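The Woman Who Wants You to Stop Buying Chutney

Guadalupe Zepeda has eaten the same lunch for 13 days when we meet, and she would like it known that she's enjoying it less than she did on day one. It is rice, a fried egg and whatever comes next off her list of half-finished jars. Today's jar is a plum sauce. Tomorrow's is also a plum sauce, a different brand, bought by a different member of the household in a different mood.

"I thought I'd be through the sauces by now," she says. "I was very confident about the sauces."

Zepeda writes Niris, a newsletter about using up what you already own, which goes out every second week to 2,000 readers. She started it four years ago with 16 subscribers, most of them related to her. The early editions were about soup. Then one December she wrote six paragraphs on the contents of her fridge door, confessed to owning three open jars of mint jelly without liking lamb, and the replies came in by the bucketload. People wanted to tell her about their relish. Some of them had been waiting years for somebody to ask.

"One man sent me a spreadsheet," she says. "It had a column for who was to blame."

Her theory, as far as she'll admit to having one, is that condiments are where optimism goes in a kitchen. You don't buy a jar of pickled lime for the person you are on a wet night after work. You buy it for the person who'll be having friends around on the weekend, and then the weekend arrives and everyone orders pizza. The jar, meanwhile, has been opened. It was opened for one spoonful, to see.

"It's the spoonful that gets you," Zepeda says. "If you'd left it sealed you could give it to your neighbour. Once it's been opened, you're married."

We are talking over her kitchen bench, with the kettle on its second go. She is a quick, dry talker who spent eleven years doing the books for Plosis, a small catering firm, before it was sold. The firm, she says, was where she learned that food costs money. At home everyone behaves as if it only costs money once, at the checkout, and what happens after that is between the jar and its conscience.

At Plosis, every tub had a date on it in black marker. She tried the same thing with her family and was accused of running a prison.
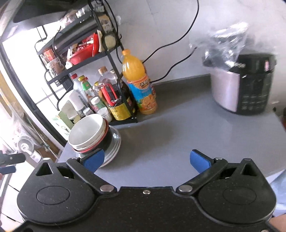

Bowls at the ready, condiments on the rack behind.

The rules she gives her readers are short and, by her own account, widely ignored. Take everything out. Put the open ones at the front. Cook with one jar until it's gone before you start another. Don't shop for anything that comes in glass until you can see the back of the shelf.

The last rule is the one that causes fights. Yatziri Beltrán, who edits the newsletter and has been a friend of Zepeda's since school, broke it in the first week.

"It was a very good harissa," says Beltrán, who has turned up halfway through the interview with a bag of lemons and no sign of remorse. "It was on special."

"She had two at home," says Zepeda.

"I had one and a bit."

Beltrán's job, as she describes it, is to take out the parts where Zepeda sounds like a school principal. There used to be a good deal to take out. An early edition on mustard ran to nine pages and used the word "shameful" in the heading. Beltrán cut it to two and put in a recipe for potatoes, and it's still the most forwarded thing they've sent.

I ask whether anyone has written in to say the method changed their life. They look at each other.

"A woman told us she found her good tin opener," says Beltrán.

There have been small triumphs. Readers have worked out that marmalade will go into almost any marinade without complaint, that the last of the peanut butter should be loosened with hot water in the jar itself, and that old curry paste makes a respectable toasted cheese sandwich if you spread it thinly and don't announce it. A reader signing off as Bermúdez has been sending in rescue recipes for tartare sauce since last summer. All of them involve more tartare sauce than seems wise. Zepeda prints them anyway, on the grounds that he's trying.

She is less patient with the advice that arrives from people selling things. Every month or so somebody offers her a matching set of containers to review. She says no each time. A tidy shelf, in her view, is a place to hide a fourth soy sauce, and she'd sooner look at an honest mess.

"You can't decant your way out of it," she says. "I've had the labels. I had the little chalk pen. I just ended up with beautiful handwriting on something I was never going to eat."

Her next project is the freezer, a topic she approaches like a woman heading down to the cellar with a torch. There's a bag in there marked "Erow". Neither she nor anyone else in the house can say what it means. It might be a name, or half a word, or the label might have been written with gloves on. She thinks it's stock. Beltrán thinks it's a pie filling. They have a bottle of wine riding on it and have agreed not to thaw it until the newsletter reaches its next 200 sign-ups.

Before I go, Zepeda opens the pantry and hands me a jar of beetroot relish, with its seal intact. I tell her I've got some at home. She asks whether it's open, and I say that it is, and she takes the jar back and puts it on the shelf.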